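About Stavbridge

Stavbridge tests robots on dull jobs and tells people how they did. We started in February with a bench, a coffee maker and a question from Abla Semaan, who was tired of videos in which a machine folds one towel to swelling music. Could any of them do the other 47?

So far we have a list of 78 chores, half from homes and half from repair counters and small shops. Folding is on it. So are loading a dishwasher somebody else loaded badly, peeling price stickers and swapping parts in old desktop computers. A chore gets marked "yes" when a machine can do it on a bad day, in a stranger's kitchen or shop, with no engineer hovering. We have marked 2.

Darmawan Lau runs the shop-floor list. He used to fix computers for a living and holds strong views about drive caddies, which come out easily for people and like to wedge themselves for everyone else. Cables are worse. A cable is never where it was last time, and a gripper that can hold a hard drive all afternoon may still lose an argument with a limp plug.

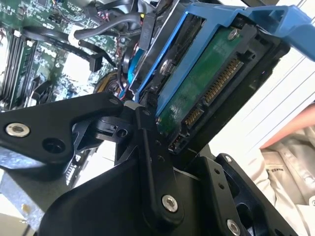

Yanti Raju writes up the results, including the embarrassing ones, and keeps the archive of 766 attempts. Makers may read our reports before they go out. They may correct the spelling.

We don't sell robots and we don't own stock in any. If you have a chore you'd like to be rid of, send it in. Please don't send the laundry.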